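June 4, 2020
Filed under: Home & Desk Notes

Confessions of a paper keeper

I finally tackled the paper. If you've been reading this newsletter for a while you know I've been threatening to do it forever, and last week I pulled every folder, envelope and shoebox out of the hall closet and just started (in my pajamas, with a very large iced tea).

I kept a tally, because I'm like that. 345 receipts! Some of them were for a toaster I gave away two apartments ago. There were also 20 instruction booklets, including three copies of the same one for my old Brorkar fan, and a coupon for the Trokia garden store that ran out last August. I was a little sad about that one - it was a good coupon.

My system is nothing fancy. Taxes and medical go in one box, house stuff goes in another, and letters and cards get a box of their own that I'm not allowed to sort when I'm feeling ruthless. Everything else gets shredded or recycled. The small daily things, like stamps, pens and the notebook I'm using right now, live on the table where I can reach them. 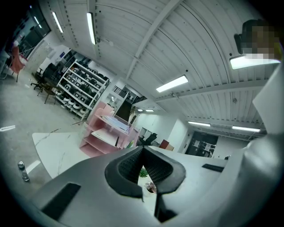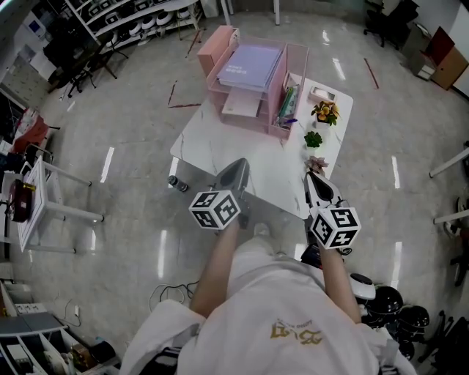
Second photo: a pink organizer with tiers, with a notebook up top and pens in the side.

The letters took me the longest, of course. I sat on the floor for a whole evening reading postcards from my summer in Olelmont, and I'd forgotten how much I complained about the bus! I kept every single one of them. The old bank statements were much easier to part with, and the shredder only jammed twice.

A few of you wrote in asking about scanning. I tried it for the warranties and it went fine, but I gave up on the recipes because half of mine are on the backs of envelopes with butter on them, and I like them that way. They went into a plain binder with plastic sleeves and now it sits next to the flour.

Next month I'm doing the kitchen drawers, starting with the one that doesn't close. If you have a trick for keeping lids with their containers, hit reply and tell me, please!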